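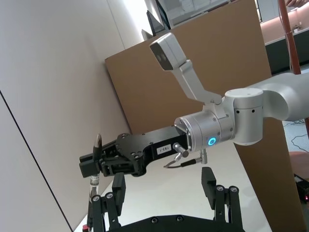 Preparar una demostración con dos brazos para una jornada de puertas abiertas lleva más tiempo de lo que parece en el programa. En Gelau lo hicimos en agosto, para un grupo de 13 visitantes, y aquí escribo los pasos por si sirven a otro taller. Lo primero es elegir objetos que el público reconoce desde lejos y que las pinzas pueden tomar por los lados. Un vial pequeño de vidrio transparente con etiqueta es bonito de ver, pero exige mucha precisión: cuando una pinza lo tiene entre los dedos y la otra se acerca por encima con un objeto negro y fino, queda muy poco espacio entre las dos.

Paso 1. Despejar la mesa
Quite todo lo que no participa en el ejercicio. Una superficie blanca y lisa ayuda a las cámaras, aunque refleja la luz del techo. En nuestro caso apagamos la fila de lámparas más cercana a la mesa.

Paso 2. Marcar la distancia del público
Nosotros pusimos cinta en el suelo a 900 mm del borde. La parada de emergencia la tiene siempre la persona que explica, en la mano y no en el bolsillo.

Paso 3. Ensayar despacio
Haga el recorrido completo 10 veces a velocidad baja, con el mismo operador que estará en la visita. Si falla dos veces en el mismo punto, cambie el punto de agarre antes de cambiar el programa. El cuaderno de Kokkinos, que usamos como plantilla, tiene una hoja para anotar esto.

Paso 4. El ejercicio del vaso

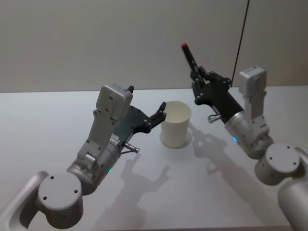 Para el turno principal recomiendo un ejercicio que se entiende sin palabras – el nuestro se llama Trovodo y dura 3 minutos. Coloque un vaso de papel blanco, vacío, cerca del centro de la mesa. La pinza izquierda espera abierta junto al borde del vaso y la derecha sostiene un rotulador negro con la tapa roja hacia arriba. En esta posición conviene hacer una pausa y preguntar al grupo qué brazo se moverá primero.

Paso 5. Las preguntas
Deje los brazos quietos mientras responde. En Jatov, donde repetimos la visita, seguimos moviéndolos y la gente miraba las pinzas y no escuchaba. Al terminar, retire primero los objetos y después lleve los brazos a la posición de reposo.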